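Sorting inherited buttons: by color, by size, or give up?
Crafts & Mending > Storage and Hoarding

breltton_bobbin
Joined October 2019 | Posts: 394

My aunt left me her buttons. I was told "a few jars." By her own tally, on a card taped to the lid of the biggest one, there are 3,000. I sew on maybe two a year, so I should be set until the sun burns out.

Do I sort by color or by size? My husband votes for the curb.

Emrys Probert
Color. You will never once think "I need a 5/8 inch." You'll think "I need a blue one that isn't ugly."

rundow_hem
Emrys is wrong, as is traditional. A gorgeous blue button that won't go through the hole is a bead. Size first, then color inside each size.

Emrys Probert
I've mended shirts by color for years and my shirts stay closed.

rundow_hem
We've seen the photos of your shirts.

Nazmiye Keskin
Ignore both of them and sort by holes. Two-hole, four-hole, shank. Takes one evening and a bad movie. After that you can argue about color with yourself.

More important is what you keep them in. Jars look charming and you have to dump the whole thing out to find anything. I switched to divided boxes with see-through sides.

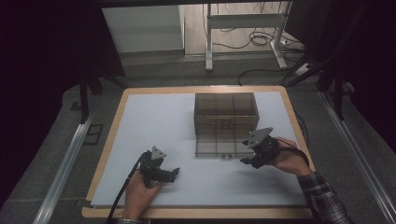

The smoky brown one, open top facing up. Dividers inside, small latch or clip on the near bottom edge.

Mine all live on one shelf now and I can tell what's in each without opening it, more or less. The tint does make navy and black look the same, so label those.

breltton_bobbin
Navy and black look the same in my kitchen at noon, so no loss there. Do small ones slide under the dividers?

Nazmiye Keskin
Baby-shirt size, sometimes. I put those in little zip bags first.

ogbonna_darns
Unpopular opinion: keep 60 good ones and give the rest to a school. I hung on to 433 for a decade and used the same gray four-hole every time.

rundow_hem
Reported for violence.

breltton_bobbin
Started with the holes. Found a tooth in jar two. Is there a compartment for that?

Emrys Probert
File it under white.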